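Speaker notes: Children's shoes and school outerwear, spring range
Damian Gajewski, buying team, Lilterden
January 26, 2026

Start on time. Shop managers from Wosdale have a train to catch, so keep questions for the end of each part.

Opening

Thank everyone for coming. Say who I am and that I have bought children's footwear for Lilterden for 12 years. The talk covers canvas shoes, wellies, fleece jackets and how we size them. Prices are on the handout and I won't read them out.

Canvas shoes

The Brukia canvas shoe stays in the range. Same last, same sole, new closure. Last year's version had a single strap, and we took 883 pairs back between Easter and October, most of them with the strap coming away at the stitching. The new one has two narrower straps with a box stitch at each end.

Colours are navy, brick and a pale green. The grey has gone. Wosdale asked for it to stay, but it sold only in the smallest sizes.

Pass the sample pair round at this point. Ask people to open and close the straps with one hand, as a four-year-old would. Leave a minute for this and don't talk over it.
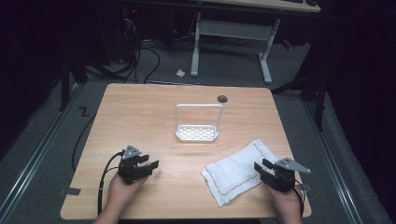
Wellies

Prasertsri are making the wellies again. The lining is now cotton jersey, glued at the heel and toe only, so it can be pulled up to dry. Tell the shops to show parents this when they try a pair on.

The handles at the top are bigger. Children with mittens on could not get hold of the old ones.

First order is 1359 pairs, split across all shops by last year's sales. If a shop wants more of the larger sizes, it needs to say so by Friday. After that the second order goes in and cannot be changed.

Fleece jackets

Short section. The zip has a guard at the chin, and the cuffs are bound — no elastic. The name label has moved from the neck to the side seam. Schools asked for this as the neck label scratched.

Wash at 30, no softener. Expect to be asked about pilling. The answer is that the new fleece has been through our wash test and pilled less than the old one, mainly under the arms.

Sizing

Shoes come up slightly long. Fit to the foot with the sock the child will wear, and leave a thumb's width at the toe. Jackets go by height, and the age on the tag is only a guide. Please stop telling customers to go up a size in everything. It is the main reason for exchanges on fleece.

Questions

If someone asks about the waterproof trousers, they are not in this range and I have no date for them. Order forms are by the door. Collect the sample shoes before people leave.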